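Bredgate library will stay open in the evenings

By Pilar Godoy
July 20, 2018

The public library in Bredgate will keep its evening hours after the summer. The town council decided this on Tuesday night, after a discussion that lasted longer than anybody in the room had expected. From now on the building stays open until 20:00 on four days of the week, and the reading room on the second floor will no longer close at lunch time.

The evening hours started as a trial in June. At that time the council gave money only for the first weeks and wanted to see if people would come. They came. On the best evening the staff counted 37 visitors after six o'clock, and most of them stayed until the lights were turned down.

"I was hoping for half of that," said Abelardo Carrasco, who has been head of the library for 14 years. "We had people sitting on the stairs with their books. One man asked me if he could bring his own chair."

The trial was not without problems. The heating system in the old part of the building makes noise even in summer, when it only moves the air, and two readers wrote to the council to complain. There was also a question about the bus. The last number 7 bus to Painemal leaves the square ten minutes before the library closes, so visitors from that side of the town must either go early or find somebody with a car. The bus company has promised an answer before the schools open again.

The biggest argument on Tuesday was about money. Council member Leandro Jara said that he likes the library and has used it since he was a boy, but he asked why the town should pay for extra hours when the roof of the swimming pool still lets the rain in. He wanted to wait until the winter budget. Others answered that a library which changes its hours every season loses its readers, and in the end the plan passed with a clear majority. Mr. Jara voted against it.

Part of the cost will be paid by Flallum, the furniture maker on the river road, which gives its support for two years. The company has asked only for a small sign near the entrance. The rest comes from the town, mainly from money that was planned for new parking places behind the building. Those parking places will now be built later, or perhaps not at all.

For the readers, the most visible change will be in the reading room. The old carpet will be taken out in August, and the long shelves with the bound newspapers are going down to the basement, where they can still be asked for at the desk. In their place there will be more seats and better lamps. The children's corner stays where it is, next to the window, and closes at six as before.
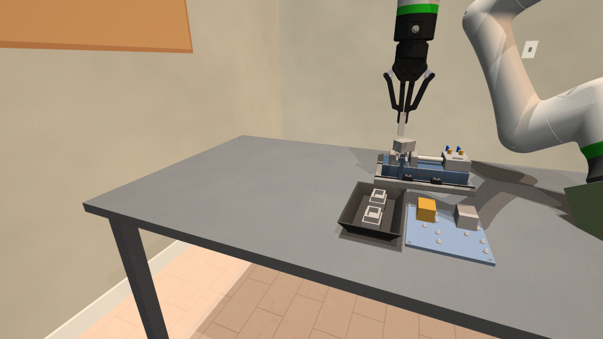 The library will also offer 20 free evening talks between September and the spring. The subjects are mixed – local history, tax forms, bread baking, growing fruit trees in a small garden – and all the speakers live in or near the town. Shivam Chaturvedi, a teacher of mathematics, will open the program with a talk about old maps of the valley and the mistakes in them. He has collected such maps since he was a student and says that the mistakes are the best part.

Not every speaker has been found yet. Bahman Kiani, who plans the program, is still looking for somebody who can speak about the Wuvel mill and the families who worked there. The mill closed long ago and there is very little about it on paper. "If your grandmother told you stories about the mill, please come and see me," he said. "You do not have to be a professor. You can sit down and talk, and I will ask the questions."

Seats for the talks do not have to be booked. Readers who want to borrow books in the evening need a valid card, which can be made or renewed at the front desk with an identity document and proof of address. The card remains free for children and for students.

The library will be closed for one week in August while the carpet is removed. Books that should come back in that week can be returned when the doors open again, and no late fee will be charged. The return box at the side entrance will also be locked during this time.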